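Home Products Airspace & Range Support Documents Contact

Category: Unmanned Aircraft Systems > Ground Equipment > Receivers

Clukon 3 Ground Surveillance Receiver
15 May 2019 | Eltton Product Information Office

The Clukon 3 is a fixed ground receiver for organizations that operate unmanned aircraft over test ranges, agricultural land and utility corridors. It receives position broadcasts from crewed aircraft in the area and combines them with telemetry from the operator's own unmanned aircraft. The result is a single traffic display for the flight crew and the range safety officer.

Eltton supplies the Clukon 3 as a complete station. Each order includes the receiver unit, a mast-mounted antenna, the power and data cables, a mounting kit and one license for the Aranda display software. Masts are not included, as most sites have an existing structure that is suitable. Customers who need a mast may order one separately from the ground equipment list.

Reception

The receiver listens on 1090 MHz and 978 MHz at the same time. With a clear view of the horizon and the antenna mounted at the recommended height, the station can be expected to track crewed traffic at distances of up to 43 nautical miles. Terrain, buildings and tree cover will reduce this distance, particularly for aircraft at low altitude. A site survey is recommended before the antenna position is made final.

The Clukon 3 does not detect aircraft that are not broadcasting. It is intended to support the visual observers and procedures required under the operator's waiver or certificate of authorization, and it does not replace them.

Display and recording

Aranda runs on a standard desktop or laptop computer connected to the receiver by network cable. The operator sets the boundaries of the flight area, the altitude limits and the alert distances. When a crewed aircraft comes within an alert distance, the display changes color and a tone sounds. The tone may be silenced for one aircraft without affecting alerts for any other.

All traffic data is recorded with a time stamp. Records may be exported after each flight for use in safety reports. The standard unit stores up to 1072 hours of recorded traffic, after which the oldest records are overwritten unless the operator has marked them to be kept.

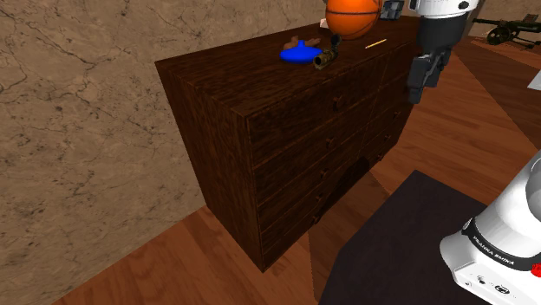
Records marked to be kept are moved to a separate section of storage and are not removed by a software update. Organizations with longer retention requirements should arrange for regular export to their own servers. Eltton does not hold customer flight or traffic data and cannot restore records that have been overwritten.

Installation

Installation is carried out by Grekard, the authorized service partner for all Clukon equipment. A typical installation takes two days, including antenna alignment, network setup and an acceptance test with the customer present. The customer is responsible for providing a grounded power supply, a network connection and safe access to the mounting point. Any permits required for work on the structure must be in place before the installation team arrives.

Operators may move a station to another site within the same organization. A new acceptance test is required after each move. The antenna cable should be replaced at the same time if it has been exposed to the weather for more than three winters.

Power and environment

The receiver unit is designed for indoor use or for use inside a ventilated outdoor cabinet. The antenna is rated for permanent outdoor exposure. In the event of a power failure, the unit shuts down in an orderly manner and restarts without operator action when power returns. Flights should not resume until the display shows a normal status message.

Training and support

One training session for up to eight staff members is included with each station. The session covers daily checks, alert settings, record export and the steps to follow if reception is lost during a flight. Refresher sessions are scheduled each January and may be booked through the support desk.

The station carries a warranty of 2 years from the date of the acceptance test. The warranty covers parts and labor. It does not cover lightning damage, changes made to the antenna cable by the customer, or use of the receiver with display software other than Aranda.

Ordering

The Clukon 3 is available to public agencies, universities and commercial operators. Quotations are prepared on request and should state the location of the site, the type of structure available and the planned number of display positions. Additional Aranda licenses may be added to an order at any time before delivery.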